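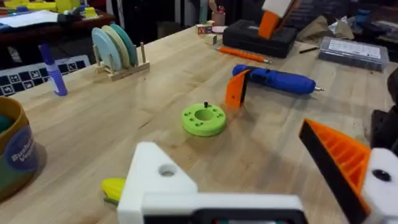 Mas então o robô pode fazer o que quiser na bancada? – pergunta uma leitora, a Skosto não publicou o nome dela. Boa pergunta. Resposta rápida: não pode! Robô tem regra, igual ao recreio.

Regra da distância. Com o braço ligado, mão de gente fica longe da garra. Caiu uma peça? Deixa cair. Primeiro o botão de parar, depois a peça.

O botão de parar. Vermelho, grande, fácil de achar. Na oficina Allotside são 2 botões, um de cada lado da sala. Qualquer pessoa pode apertar, criança tambem. Ninguém leva bronca por apertar sem precisar.

Devagar. Perto de gente o braço anda devagarinho, e aperta de leve. Uma garra que segura um disco de brinquedo não precisa de força de esmagar pedra, né.

Bancada combinada. Chave de fenda elétrica, lápis, caneta, cola em bastão – pode ter de tudo em cima da madeira, mas o adulto responsável confere antes de ligar. Fio atravessado no chão, não. Copo de água, não.

E quem inventa essas regras? Gente do mundo inteiro, que se reúne e escreve uns textos compridos chamados normas. Uma norma diz, por exemplo, como testar o botão de parar. Parece chato. É um pouco. Mas assim a fábrica daqui e a fábrica do outro lado do mar seguem o mesmo combinado.

Na Allotside, quem tem menos de 6 anos só olha de trás da linha amarela do chão. Os maiores podem chegar mais perto, com o braço deligado e um adulto junto.

Próxima visita: quarta-feira, depois do lanche. Cabelo comprido preso, por favor, e nada de cachecol.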